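Seltanmont school toothbrushing scheme: where we've got to by the end of February

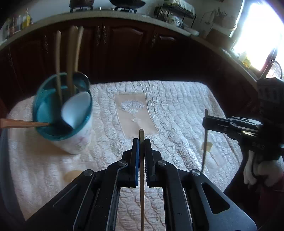
Noémi Balogh

Hello Boris, and sorry this is a bit long. We're now running in 7 primary schools, with Drustik joining just after half-term (they'd been on the waiting list for ages, so much cheering in our office!). Nearly 600 children are brushing every morning after register.

The fluoride varnish visits are going more slowly. Magdolna has done two schools and loved both, but consent forms come back in dribs and drabs and we had 33 with no signature at all. Mariann is trying a text message to parents instead – I'll let you know how she gets on.

Money: we've spent a bit less than planned on toothpaste and quite a lot more on brush racks, as the first ones cracked in the dishwasher. I'd like to move £1000 across from travel to cover it, if you're happy with that?

Still to do: staff training at Boros, the spring leaflet, and a date for Zoltán's visit to the Stenimov clinic. Could you send me the new claim form before then?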